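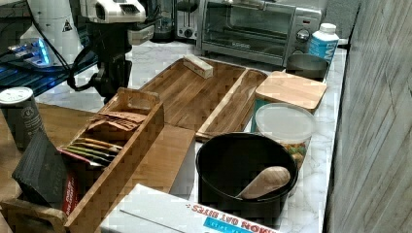

A toaster oven and a toaster on a marble-patterned counter.

Stop Selling Us Kitchens We Can't Repair

By Ionuț Manole
4 December 2019

My toaster oven quit in July. The door still closed and the timer still ticked, but the heating element on the bottom stayed cold. It was a Bilow, bought new, and I had owned it a little over 2 years. The warranty had run out that spring.

I called the company. A polite woman told me the element was not sold as a separate part. She offered me a discount code for a new oven. When I asked whether a repair shop could get the part, she said Bilow did not work with repair shops. The whole call took less time than finding the serial number, which was printed in gray on gray on the underside.

I think this should be against the law. I don't mean that every appliance should last forever or that every owner should have to learn to fix one. I mean that a company that sells a machine with a part that wears out should have to sell that part, at a fair price, for a set number of years. Ten seems reasonable to me.

The usual reply is that small appliances are cheap and people would sooner replace them. Some would. My oven cost $105. A Pevix dealer across town, who still keeps a bench in the back, told me a similar element for one of their models sells for $11 and takes him half an hour to put in. Even with his labor added, I would have come out well ahead of the price of a new one. I would also have kept an oven whose habits I knew. It ran hot at the back and I had learned to turn the pan.

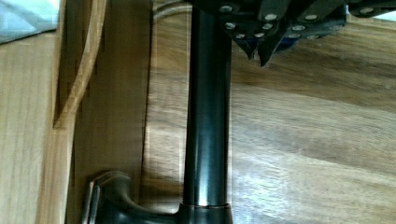
The screws are another matter. When I took the back panel off mine, I found that two of the fasteners needed a bit I had never seen in a hardware store. I ordered one online and waited nine days for it. There is no safety case for this that I can accept. A person who should not be inside an oven will get in with a pair of pliers, and a person who knows what he is doing is only slowed down.

Companies say that outside repairs are dangerous. It is a fair worry, and I don't want to wave it off. A badly fitted element can start a fire. But we let people change the brake pads on their own cars, and we sell them the pads and print the manual. A toaster oven asks less of its owner than a set of brakes does.

In Cordero, where I live, the town takes small appliances at the transfer station on Saturdays. They go in an open bin by the gate. Last month I stood next to it while I waited to drop off paint, and most of what I saw looked fine from the outside – coffee makers with clean pots, a blender with the lid still on. The man on duty said 778 items had come through since the start of the year. He writes them down because the hauler charges by the piece. That bill goes to the town, and so to the rest of us, while the company that would not sell the part pays nothing.

That is the piece of this I find hardest to defend. If Bilow had to pay for the hauling, I suspect the element would show up in a catalog fairly soon.

Our state representatives will take up a parts bill again this winter. It failed last time by a few votes, after a lot of talk about phones and tractors and very little about kitchens. The draft I read leaves out anything that sells for under $51, and I can live with that, though I would like the line lower. If you have an opinion, the clerk's office takes letters until the hearing.

I replaced the oven in the end with a used Rumavell from a yard sale. It is older than my daughter. The element is held in by ordinary screws, and the part number is stamped on the bracket.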